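July 23, 2022

Glue line trials, second batch. Continuing from the notes on the maple panels.

Took the clamps off the three remaining panels first thing. All had been in overnight. Panel A (Costari yellow glue, normal spread) came out flat and the squeeze-out scraped off clean. Panel B (same glue, thin spread) has a dry stretch at one end, maybe a hand's width long, where I can get a fingernail into the joint. Panel C (Plaltex, the slow-setting one) is flat but the squeeze-out was still rubbery in the middle. Left C on the rack and will look at it again tomorrow before planing.

I had the shop at 22 C when I glued up, and it dropped overnight with the heat pump off. That probably explains C. The Plaltex sheet asks for a longer clamp time below 18 and I don't know how cold it got in here. Need a thermometer that keeps a minimum reading. There used to be one by the finishing bench.

Cut test strips from A and B across the joint. Broke them over the edge of the bench by hand, no instruments. A broke in the wood every time. B broke in the wood at the good end and straight down the glue line at the dry end, with bare maple showing on one face. So the thin spread is out. Omolara Okeke thought it might pass if both faces were coated, and I have not tried that. Will do one panel that way when the next boards are milled.

Milling: the jointer fence was off square again. Shimmed it with a strip of tape behind the lower bolt, checked it against the good square, and ran the edges for D and E. Alternated faces against the fence so any error cancels. Dry fit shows no light through either joint. Do this for every panel from here on, even when the fence checks out.

Clamps: the Mak bar clamps rack sideways if they are tightened past a firm hand turn. The Sedov ones don't, but we only have four. Put the Sedov clamps at the ends and the middle, one extra under the worst board, and fill in with the Mak clamps set loose. Wax the bars before the next glue-up. Two of them left black marks on panel A where the wet glue touched the steel. The marks sanded out at 120 but took longer than I'd like.

Sanding on A: went 80, 120, 180. The joint disappears at 120 unless you wet the surface. Wiped it with mineral spirits and found one faint line of glue I had missed with the scraper. Marked it in pencil.

Glue used so far this batch: 300 g, including what went into the rag. Order more Costari before September, when the bench tops start. Don't order more Plaltex until C has been cut and broken.

Still to do: plane C, break C, glue D with both faces coated, glue E as a normal spread for comparison. Same clamps and same time for both. Write the start time on the panel itself in pencil this time, my note from the first batch got thrown out with the paper.

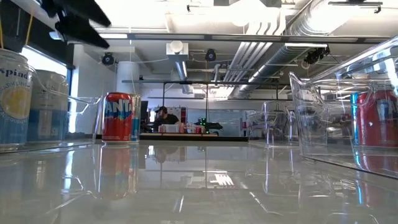 How long should panel C sit before it gets planed?
Until the squeeze-out is hard all the way along the joint and snaps when scraped, and then one more night on the rack so any moisture from the glue can leave the wood near the line.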